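Flarndale Pool House - house meeting, August

Started at 7:10 p.m. in the changing room lobby. Vaughn Park took the minutes. Minutes from the last meeting were accepted with one change: the mop heads came from Bovmont, not Drevine.

**1. Loaner sandals**

The slides we lend to guests keep coming back as singles. Guests kick them off by the door and the next person takes whatever two are closest. Vaughn went through the stock before the meeting and found 64 pairs that match and 3 left sandals with no partner. The odd ones will be kept until the end of the season and then thrown out.

There was a long talk about how pairs should be put back. The current rule is to sort by color first, then by size, then set each pair side by side with the toes facing the same way. Black and grey are the two colors in use, and the straps are the quickest way to tell them apart when the footbeds are scuffed.

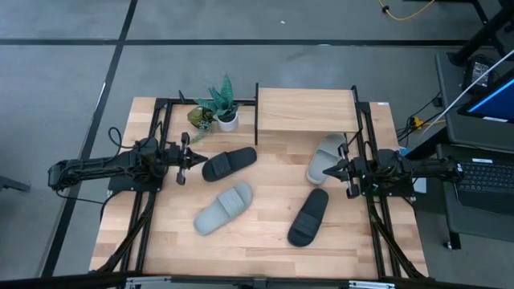
Wan said sorting by color is fine but does nothing about sizes, and that last month a guest walked out to the deck in a 9 and an 11, both black. Wan would like the size written on the heel in paint marker. Vaughn asked if the paint would hold up to the disinfectant. It was agreed to mark two pairs and look at them again next month.

Clips to hold pairs together were brought up and dropped. They get lost and guests step on them.

**2. Replacement order**

Drevine quoted $190 for the next lot, delivery included. Bovmont has not answered yet. Agreed to wait one more week and then order from Drevine. Black only was suggested - voted down, as the two colors help at the sorting table.

**3. Shelves by the door**

The lower shelf sags and the bigger sizes slide to the middle. Vaughn will add a bracket. The top shelf is too high for kids, so small sizes move down.

**4. Other**

- Drain in shower 2 is slow again.
- Key to the supply closet is still missing. Check coat pockets.
- Towel bins to be emptied before closing, including on short days.

Ended at 8:05 p.m.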